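The Little Things Table at Wokeo

Posted 15 November 2025

Welcome in, and thank you for stopping by our gallery page. Anyone who has been to one of our stamping and card making afternoons at Wokeo knows that we can talk for a very long time about paper, so I will try to keep this short (I won't manage it, I never do). We have been running these get-togethers since June, when we had 4 people and one shared bottle of glue, and they have grown into something I look forward to all month long. The last one filled all 12 chairs, and we had to go looking for another stool in the hallway!

What I love most is the small stuff. Some people come for the big sheets of paper and the good scissors, and I am very glad they do, but I could happily spend a whole afternoon with a rubber stamp and a stack of blank tags. We went through 400 tags over the summer and fall, if you can believe it, and the box from Jeker is nearly down to the cardboard. There is a new order in with Brosard, along with the cream envelopes so many of you asked for, and I will put a note on the front page when it comes.

A word on ink, as I get asked every time. Red is the color everybody reaches for first, and it is a lovely one for holiday cards, but please do a test print on scrap before you go near your good paper. Press straight down, count to three, and lift straight up – no rocking, however tempting it is. And do close the lid when you are finished for the day, so the pad is still nice and juicy for the next person.

The Arabzadeh room is ours again through the winter, which makes me so happy. It has the light wooden tables with the rounded corners, so gentle on the elbows, and the woven folding screen that makes any corner feel like your own. Bring a snack, bring a friend, bring that half-finished birthday card from the bottom of the drawer – there is always space for one more project.

Now on to the gallery, and thank you for all the kind notes you have sent.
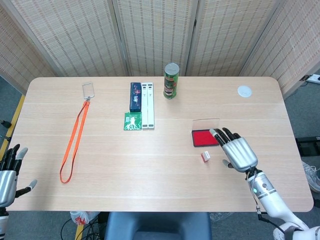
Red ink pad with its lid up and the little stamp beside it, plus a tall green snack can farther back on the table.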